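Category: Floors and Surfaces / Cleaning

How to clean and protect a speckled hard floor

When we rented our small workshop in Clatomberg, the floor was the part that worried me most. It was gray with specks, like many floors in schools and clinics, and it had a dull film from old polish. I asked my neighbor Maricica Jitaru, who cleaned offices for many years, and most of what I write here I learned from her.

First, find out what floor you have. Terrazzo is stone chips in cement or resin. Flecked vinyl can look very similar from standing height. Go to a corner or a doorway and look at the edge. Vinyl has a thin edge and often a joint line, and it feels a little warm under the hand. Terrazzo feels cold and hard, and it sometimes has thin metal strips between the sections. If you cannot decide, treat it as the more delicate one and use only neutral cleaner.

What you need:

- a soft broom or a dust mop
- two buckets and a flat mop with a microfiber pad
- a pH-neutral floor cleaner
- a white pad for stains (the green and black ones scratch)
- clean dry cloths

Step 1. Remove the dry dirt. Sweep slowly, and sweep twice near the door. Sand is the biggest enemy of a floor with shine.

Step 2. Mix the cleaner with cool or lukewarm water, in the quantity written on the bottle. More cleaner does not clean better, it only stays on the floor and becomes sticky.

Step 3. Put plain water in the second bucket. Wet the pad in the cleaner, squeeze it well, and mop a piece of floor as wide as your arms can reach. Rinse the pad in the plain water before you take more cleaner. Change the plain water when it becomes gray.

Step 4. Go over the floor again with plain water only. Then dry it with a cloth, and check it from a low position with the light in front of you. Old film shows as cloudy areas beside the bright ones.

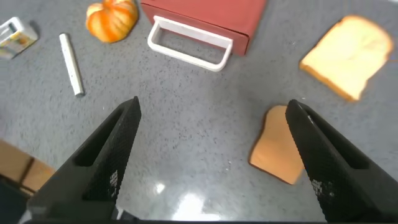 Light reflected on a gray speckled floor.

Step 5. For black marks from shoes, use the white pad with a little neutral cleaner and rub gently in one direction. Do not use vinegar on terrazzo – acid damages the cement and also marble chips. On vinyl, do not use acetone.

Step 6. If the floor needs protection, first read what its maker permits. Some vinyl must not be polished at all. On a floor that accepts polish, apply two thin coats and let the first one dry completely. I made one thick coat in December and it stayed soft for days, so I had to strip everything and begin again.

For normal use, I sweep every evening and mop once a week. A good mat at the entrance saves a lot of this work. Choose one without a black rubber back if your floor is vinyl, as the rubber can leave a yellow stain that does not come out.

Written by Yichen Xie
August 9, 2024

Related articles
Removing old polish from vinyl
Which mop pad for which floor?
How to fill a small chip in terrazzo
Entrance mats: size and backing
Cleaning grout without strong acid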